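Search this site
Enter keywords
Search

Speaker notes: running a small wrestling night without losing your shirt (or your ring)

Slide 1. Hello everyone, thanks for coming, I know the bar's still open. Quick hands up, who's been to a show at the Ashour? Good, so you already know the toilets are terrible and I don't need to apologise for them again.

I've been putting on wrestling under the Getine name for a while now, and what I want to talk about tonight is the boring end of it. Ring, running order, doors. If you came for stories about who hates who in the dressing room, buy me a drink later.

Slide 2. The ring. Please don't start by buying one! We hired for our first 4 shows and I still think that was the best decision we made. You pay for the van, you pay for two people who know how the thing bolts together, and at the end of the night it goes away and lives in somebody else's garage. Ours came down from Mornska, and the drive was the worst part of it. (Pause here, tell the one about the ferry if they look awake.)

When you do buy, lie down in it first. I mean that. Get in, take your shoes off, roll about. If the boards bite you in the back when you're just lying there, think what they'll do to someone coming off the top rope. Check the turnbuckles yourself, by hand, every corner, every show. I do it before doors and again at the interval.

Slide 3. Running order. My first card had nine matches on it. Nine! By the seventh people were looking for their coats. These days I stick to six and I'm happier with five.

Open with something quick and loud. Put your funny match straight after the interval, when half the room is still queuing for chips, as they'll hear the laughing and hurry back. I never put two long matches next to each other. And if you've got a title match, don't let anybody on the undercard use the same finish, so talk to your wrestlers about it in the afternoon, while everyone's still eating crisps and being nice to each other.
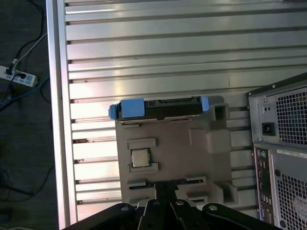
Masks, while I'm on running order, because I always get asked. If you book a masked wrestler, sort out a separate place for them to change and a way in that doesn't go past the merch table. We had a lad walk through the foyer with his mask in his hand and a sandwich in the other, and there was a small boy at the bottom of the stairs whose face I can still see.

Slide 4. Tickets. This is the only slide with proper numbers on it so bear with me. Across last season we sold 2,268 tickets. Sounds lovely, doesn't it? But our quietest night was 42 people, in August, with the windows open and a wedding going on next door. You still pay the referee on a night like that. You still pay everybody.

So the season has to carry the bad night. I keep money back from every good one and I don't touch it, even when there's a very nice entrance ramp for sale.

Children's tickets, keep them cheap. They're the ones who boo.

Slide 5. Streaming. We tried it with Omasix for a bit. Mixed feelings. The people who couldn't travel loved it and wrote us really kind messages, but the hall's internet fell over in the main event and I spent most of that match under a table holding a cable. If you're going to do it, record the show properly and put it up the next day. Ask the wrestlers first and get it in writing.

Slide 6. Last bit. Get your insurance done before you print a single poster. Have a first aider at ringside who'll stop a match, and tell the wrestlers who that is. We've stopped 2 and I'd do both again, even with the crowd calling me every name going.

Right, questions. (If nobody starts, ask the front row what their worst ever main event was. Repeat the answers into the mic, the back can't hear.)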